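Home | Notebook | Packing bench | Materials | People | Log in

Workshop notebook, Ronley mezzanine
January, started 9.40, written up in bits through the day

Carton day at last! I have been looking forward to this since the Priklow samples came up the stairs, and I want to get it all down while I still remember which fold annoyed me.

Recap for anyone joining late. We want one small orange carton that can go out as a closed box and then live on a shelf as an open tray. Joaquín's original drawing had the two as separate items. Renata thinks we can get both from very nearly the same blank, and after this morning I'm leaning her way, although the corners still need work.

Board first. The orange is lovely, much warmer than the swatch, and it holds a crease well across the grain. Along the grain it wants to spring back. I went over the long scores a second time with the bone folder and it made a big difference, so the scores on the next lot should be deeper. Baltasar says to ask for the rule one size up and leave the pressure alone. Noted, and I'll put it in the email.

The curved score on the top face is my favourite part of the whole thing. It's only an arc, but it tells your thumb where to go without a word of printing. The lid flap next to it is where the trouble is. It's thin, and if you pull from the middle it bows before it lets go. 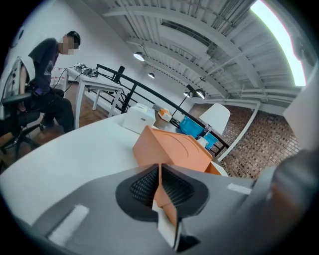
Pull from a corner and it comes up sweetly. So either we write "start at the corner" somewhere, which I'd hate, or we shape the flap so that the corner is the obvious bit to grab. Renata sketched a little ear on it over coffee. It looks daft on paper and I think it's going to be brilliant.

Tape: still undecided. The paper tape looks right and tears nicely, but it lifts a bit of the orange with it on the way off. The low-tack stuff from Drendeck leaves the surface alone and then gives up if the carton is left anywhere near the heater. Ignacio wants to try a tab with a dry edge, so you have something to hold. Yes please.

Sizes, so they're written in one place:
- closed carton, long side 89 mm
- flap depth 32 mm at present, try 36 if the ear goes on
- tuck depth 52% of the side height (Joaquín's rule of thumb, seems to work)
- blank reference 557, pencilled on the back of each one

Please keep pencilling the reference on. I had two unmarked blanks this morning and lost a good quarter of an hour measuring them to find out which was which.

11.15. Sadia came up and tried to open three in a row with no instructions. First one she went for the side panel, which is fair, as it's lighter than the rest and looks like a label. Second one straight to the arc. Third one she did while talking to Ignacio about the radiator. I call that a pass! She did ask whether the side panel is meant to be lighter. It isn't. Needs a question to Priklow.

After lunch, trays. I had expected to like these less than the boxes and I was wrong. The sloping sides make the thing so much friendlier: you can get your fingers down to the floor of it without knocking anything, and whatever is in there leans out to meet you. The taller back gives it a proper front and back, so you know which way round it goes on the shelf. And the dip in the front wall is worth every minute Joaquín spent arguing for it.

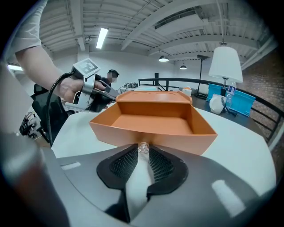

Notebook 4, page 52

Things to check on the tray before we order more:

The shallow outlines along the top of the back panel. I'd love these to hold a card or a printed strip, and the recess is there for it, but I haven't got a strip the right size. Baltasar to cut a few in different thicknesses. If they drop out when the tray is tipped, we need a lip.

The slope of the walls. Great for reaching in, greedy for shelf space. Four trays side by side waste more room than I'd like. Could the two sides be a touch steeper and the front left as it is? Joaquín winced when I asked, then went off and started drawing, so I take that as interest.

Colour. Inside the tray the orange goes quite deep where the walls are in shadow, and small dark things could get lost in there. Try it with real contents before anyone panics. A pale liner would fix it, though I'd be sorry to cover that colour up.

Sliding. It skates a bit on a smooth table when you pull something out one-handed. Two dots of something grippy underneath? Kozłowski used to do a cork dot that was perfect. Ignacio thinks he still has half a sheet in a drawer.

16.20. Renata read this over and wants it recorded that the ear was her idea. It was. She also reckons I'm being too kind to the paper tape.

For next time: deeper scores, flap with ear, strips for the back panel, cork dots, and ask about the pale side panel. I'd like to have one carton and one tray side by side, both from the new blank, before we show anybody downstairs.

Flat blanks are on the lower shelf, weighted. Leave the weights on, please, they curl overnight.

2 comments | 5 shares

Contact the workshop | © Ronley | Back to top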